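Verification badges on dating apps need an expiry date

5 min read

Dating apps have spent several years adding identity checks, and the usual result is a small tick beside a first name. The tick says that a person once held a phone up to their face and that the selfie matched the pictures on the profile. It says nothing about when this took place, and on most services it says nothing about what has changed on the profile afterwards. I think that second omission is the more serious one, and it is cheap to fix.

Consider how a check of this kind works. The user records a short clip, software compares it with the uploaded photos, and the account is flagged as verified. The flag is attached to the account. The photos are attached to the account too, but they can be swapped at any time of day. If the service does not run the comparison again on each new photo, the flag goes on vouching for pictures it has never been tested against.

I went through the settings of two smaller services, Fillel and Gudel, in March. Fillel repeats the comparison whenever the main photo is replaced, and ignores the other slots. Gudel checks once, at sign-up. Its help page runs to 1265 words and the word "again" does not appear in it. Neither displays a date.

A date would do most of the work. "Photo checked in March" is a claim a reader can weigh. A bare tick is read as permanent, and accounts get sold, shared and taken over. I would set the limit at 300 days, after which the tick drops off until the user repeats the clip. Any change of photo should suspend it at once.

The standard objection is friction. Every extra step loses users, and a clip that fails in poor light loses the honest ones first. That is a fair point about the camera software – it is a weak one about the date, which asks nothing of the user at all.

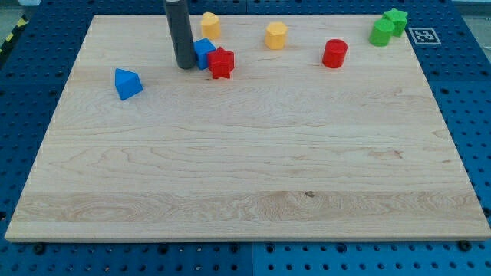 Min-kyu Jang wrote to me after an earlier draft went round, arguing that a dated tick would punish people who use an app twice a year, and that matches would read an old date as a warning sign. Some would. I would still prefer them to have the date and misjudge it occasionally than to rely on a mark with no stated meaning.

Cost is the remaining question. The comparison is automated, the date is already stored, and showing it takes one line on the profile screen. Gudel could start with the date alone and leave the repeat checks until its software copes better with a dim room.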